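Rovthorpe Automation Group
Minutes of the robot cell meeting, Wednesday, June 25, 2025

Present: Pirmin Kaufmann (chair), Afaf Hijazi, Bezawit Gebretsadik, Getachew Alemneh (minutes)
Apologies: Matúš Šimko

1. Previous minutes
Accepted with one correction. The shelving labels were Bezawit's job, and she's already done them (thank you!).

2. Protective stop on the cube placing program
Most of the meeting went on this one, and it was a good discussion. Afaf took us through the fault. During the long run on Monday afternoon the arm went into a protective stop while lowering a cube to the board. It had finished 90 cycles cleanly before that. Afaf cleared the stop, restarted from home, and got the same stop 5 cycles later at the same target. She then shut the cell down and wrote it up, exactly as we'd want.

Nobody was hurt and no parts were damaged. The log shows a force limit trip on the downward move both times, and Afaf has matched the entries to her handwritten notes, which made everyone's life easier.

Pirmin asked whether the limit was set too tight. Afaf doesn't think so and would rather we left it alone. The same limit has been fine since October. What did change is the board: it went back on the bench after cleaning and the table height in the program wasn't taught again. Bezawit measured it this morning and found the left side sitting higher than the right. Getachew suggested a chip or a bit of swarf trapped in one of the bench slots, and we all liked that theory enough to go and have a look at the break. No swarf found, but one of the clamps was loose, so the theory isn't dead yet.

Everyone agreed the stop did its job. It's a great result to see the arm catch a height error that small and hold still.

Agreed:
- Force limit stays where it is.
- Table height to be taught again every time the board is lifted. Bezawit to add it to the start-up sheet.
- Afaf to repeat the run at reduced speed, 700 cycles, with someone in the room throughout.

3. Cable routing on the arm
Getachew raised the loops of cable down the side of the column. They haven't caught on anything, but he'd like them tidied before the long run. Matúš sent a note offering to do it on his return, with proper clips from Drilteck. Accepted with cheers.
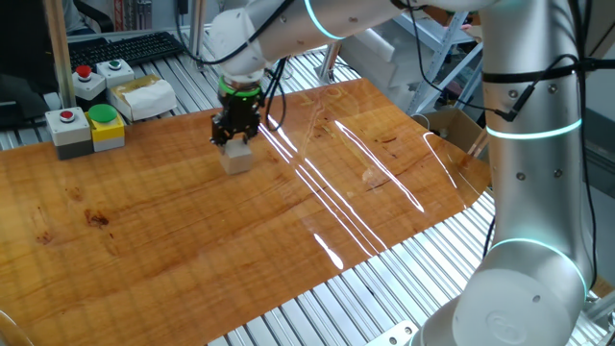 Item 2: cube in the gripper at the board, push-button boxes behind.

4. Push-button boxes
Bezawit pointed out that a new person walking up to the bench has no way of knowing which box does what. We tried it on Pirmin, who got one wrong and took it very well. Bezawit will label each box and fix them all in set positions. Getachew will check every button against the wiring list before the repeat run and sign the sheet.

5. Visit from Karimi
They'd still like to come and see the cell running. Pirmin will tell them we're keen, but no date until the repeat run is finished. Afaf offered to present the fault as part of the visit, and we think it would make a terrific talk.

6. Other business
Ciken quote for spare gripper fingers received, 21 days' delivery. Pirmin to approve.

Next meeting to be called once Afaf has her results.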